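Slide 4. Counter appliances, the sceptical part

Start slow here. Half the room will own one of these and the other half will have one on a list.

My claim for the next ten minutes: most of what we buy for the kitchen counter is bought for the lid. I mean that literally. The lid is what you see in the store, and it's what you see every morning after that. What goes on underneath gets a paragraph on the box.

Tell the Lineddale story. Kitchen share, 38 households, a shelf of donated machines. Everyone signed them out in August. By winter 2 were still going out. Pause. People said the rest were "too big to get down." Don't oversell this, it's one town and a clipboard.

Then the Zwane brochure. It promises 1,000 recipes. Ask who has ever cooked 80 things in one machine. Wait for hands. If someone does raise a hand, ask what the eightieth was.

Herkine's argument is that a large appliance "replaces your pots." I don't buy it. I have visited plenty of kitchens with a large appliance in them and the pots are still there, they've just moved back a row. Same food, less counter.

Slide 5. Leave it up while you talk.

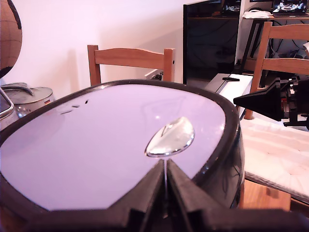

Pale top, black rim, chrome button. The lidded pot is behind it.

Points to make:
Look at how much of the view is top panel. Smooth, slightly glossy, and you can't rest a cutting board on it without covering the button.
The teardrop button is handsome. Ask whether handsome is worth the width.
The steel pot with the little German flag sticker has a looped handle and a domed lid. I know which of the two I'd rather wash.

Someone from Sisska may be in the audience and will bring up energy use. Fair question. Answer: show me the numbers for a household that cooks twice a week, then we'll talk.

Go to slide 6, drawers. Skip the blender bit if it's past 3:30.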